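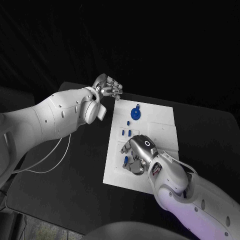 **What was making the furnace short-cycle?**

A flame sensor with a white crust on it, plus a return duct that had come apart in the crawl space. I fixed the first one in November and thought I was done, and the second one is the reason this log is so long.

**Status:** closed, with one thing I'm still watching
**Last edited:** 14 Mar 2020

Okay, the full story, for Homa Rashti, who asked for it, and for anybody else on our street with the same builder and the same Jonditlow furnace in the hall closet. (Clyde Pruitt, I know you have one too, you told me at the mailbox.)

### What it was doing

The burner would light, run for a minute or so, and shut off. The blower kept going. Then it would try again, and again, and after enough tries it gave up and sat there blinking at me. The house never got properly cold, just that clammy kind of cool where you put on a second sweater and complain. The blink code on the board was 2 flashes, pause, 2 flashes. The sticker inside the door that's supposed to explain the codes had curled up and faded so badly I couldn't read the bottom half of it. Wonderful!

### Stuff I tried first

- New filter. The old one was gray and fuzzy and I should've been embarrassed, but the furnace didn't care.
- New thermostat batteries. No change.
- Power off at the switch, a cup of coffee, power back on. It ran fine for one evening and I bragged about it, and by breakfast it was blinking again.
- Checked the vent outside for leaves or a nest. Clear.

I also spent a whole evening convinced it was the thermostat wiring. I pulled the cover, took a picture of the wires, pulled each one, put them all back, and learned that the wires were fine. Take the picture before you pull anything. I got this one right only because I got it very wrong in our last house.

### Calling the company

I opened a ticket with Jonditlow and got Nazanin Mirzaei, who was great. Pasting the useful part of her email:

> Please turn off power and gas before opening the lower panel. The flame sensor is held by one screw. Clean the rod gently with fine steel wool, wipe it with a dry cloth and reinstall. Do not use sandpaper. If the fault returns within a week, reply to this ticket and we will look at airflow.

So I did that. The screw is in a rotten spot and I dropped it into the bottom of the cabinet, where it stayed until I found a magnet on the fridge that was strong enough. The rod had a chalky white coating that came off with maybe ten strokes. Put it all back, gas on, power on, and it lit and kept running. I stood in the hall in my socks listening to it like it was the radio.

### And then it came back

Not the same fault, though, and I wish I'd noticed that sooner. Now the burner ran longer, ten minutes or more, and then shut down with a different code, 3 flashes. I cleaned the sensor again anyway (it was spotless) and lost a weekend to that.

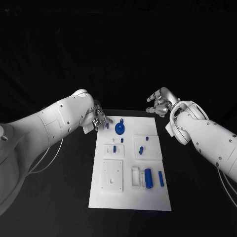
When I finally wrote back to Nazanin with the new code, she said 3 flashes is the high limit switch. The furnace is getting too hot inside and shutting itself off, and most of the time that means it can't pull in enough air. She asked about closed vents. I had closed the ones in the spare room and the back bedroom to save money, so I opened those. It helped a little, then didn't.

Next I borrowed a manometer from Bahman Safavi, who used to do ductwork and still has most of his tools in the garage. He came along with it, luckily for me. He took a reading, made a face, and asked where the crawl space hatch was. Under the rug in the closet, under the vacuum, under the bag of coats I keep meaning to donate.

The big return duct had dropped off its collar at one end and was half folded over on itself. The old tape had dried out and let go. So part of the air was coming from the crawl space, dust and all, and the rest was trying to squeeze through the fold. That probably explains the fuzzy filter as well.

### The fix

1. Power off.
2. Lift the duct back up and straighten out the fold.
3. Slide it over the collar and screw it on. We used sheet metal screws and a strap.
4. Seal the joint with mastic. Wear gloves, I mean it, I had that stuff on my elbow for days.
5. Hang the duct from the joist with a new strap so the weight isn't on the joint.
6. New filter, power on.

It ran a full cycle with no codes, and it's been that way ever since. The back bedroom is warmer than it has ever been, which Homa Moradi (it's her room when she visits) noticed before I'd said a word.

### Money

The HVAC outfit I called in the middle of all this quoted me $1,000 for a new control board, and they hadn't opened the panel. Their other offer was $800 if I signed up for the yearly service plan. I spent a tiny slice of that on mastic, screws, strap and filters, plus a pizza for Bahman.

### Still watching

There's a faint rattle when the blower spins down. Bahman thinks it's the panel screw I never tightened all the way. I've tightened it and the rattle is quieter but still there, so I'll stick some foam tape along the door edge next and add a note if that does it.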